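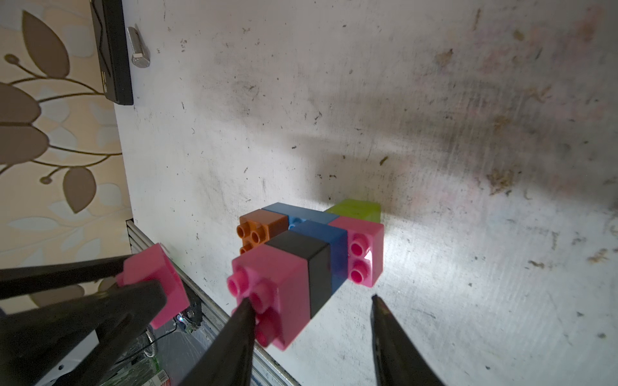
Journal > Walking > Prirkby to Sisier

March 2026
by Aurelio Soler

Print this page | E-mail this page

Up at half past five. The heating in the guesthouse doesn't come on until seven, so I dressed in the bathroom with the fan heater going and ate two rolls from last night standing up. Carmela had left a thermos outside my door. Coffee, already sugared. I don't take sugar but I drank it.

Rain until the bridge, then only wind. The path out of Prirkby follows the river for the first stretch and then cuts up behind the sawmill, where there is a new gate. It is not on my map. The latch is stiff and I had to take my gloves off to work it. After that it is all uphill through larch, and the ground was soft enough that I went in over the ankle twice. I should have worn the gaiters. They were in the pack.

I had told Hugo I would be at the hut by ten and I got there at twenty to eleven. He had the stove lit and was reading a paper from January that somebody had left in the kindling box. We ate cheese and the last of the quince. He wanted to go over the top by the north side and I wanted the south, and we talked about it longer than we needed to. The north side still had snow in the gully. We went south.

The summit post gives the height as 2646. Hugo's watch said something else and he spent a while pressing buttons on it. No view to the west. To the east we could see the reservoir and the road, and for a minute or so the roofs of Sisier, before the cloud came across again. I took my hat off to fix the strap and nearly lost it.

The way down was worse than I remembered. The last time I did it was with Maximiliano, before his knee, and I had it in my mind as a wide track with a handrail at the bad step. The handrail is there, but one of the bolts is out and it swings when you lean on it. I went down that part facing the rock. Hugo went down it like stairs and waited at the bottom eating an apple. I must write to the Figueroa club about the bolt — they look after that side, or they used to.

Below the trees my left heel began to rub. I stopped and put tape on it, too late. The skin was already gone. From there to the road I walked with the boot half unlaced.

We missed the three o'clock bus by a few minutes. The next was at ten past five, so we sat in the shelter and then, when the wind got into the shelter, in the bakery across from it. Lentil soup and bread. The woman there knew Hugo's mother. She said the pass road would open late this year, because of the slide above the second tunnel, and that the Pluteo people had already called off their spring walk. I had put my name down for that one. I suppose they will send the money back.

Bus on time. I slept from the reservoir to the station and woke with my neck crooked.

In the evening I washed the socks and stuffed the boots with newspaper. The left one is coming apart at the toe again, where I had it glued. Lavanya says there is a man near her office who resoles for a fair price and takes a week over it. I can wear the old pair in the meantime, if I stay on flat ground.

Called Maximiliano after supper. He wanted to hear about the step, so I told him about the bolt, and he said it was loose when we did it together and that I had complained about it the whole way down. I have no memory of that. His knee is a little better. He is up to the end of his street and back, with the stick — he hates the stick.

Heel is sore now. I put some cream on it and will leave it open tonight. Tomorrow the post office, the bank, and the letter to the club. Bread, too, and lamp oil if they have it.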